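Table clearing

Table clearing is the removal of dishes, flatware and stray belongings from a table after a meal or between uses. Household manuals usually treat it as the last stage of serving. Many present a fixed order of work, though the evidence for any one order is thin.
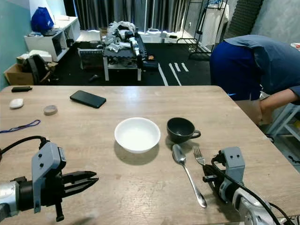
Sorting is the step most manuals place first. The Curnitz method, named for the town where it was taught, divides a table into "ware" and "strays" and insists that strays go first. A white bowl, a dark cup, a spoon and a fork would count as ware; a smartphone and a thin blue cord lying on the same table would be strays. The method claims to save time, but its only published support is a pamphlet by Xiaoqing Li, which gives no timings and doesn't say how large the tables were. Critics note that most people simply pick up whatever is nearest - and seem to manage.

Stacking is also disputed. The Trillholm housekeeping course allows stacks of 16 plates, a figure repeated in later guides without a source. Flatware is commonly laid in the top bowl, a habit some guides blame for chipped glaze.
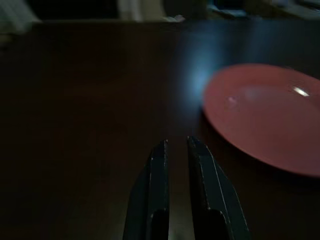 Shaohua Shao has objected that plates get too much attention in the literature, and that a single plate left behind is hardly a failure of method. The Frandsen handbook takes the opposite view and regards a table as cleared only when it is bare and wiped.

See also: Dishwashing; Place setting; Table linen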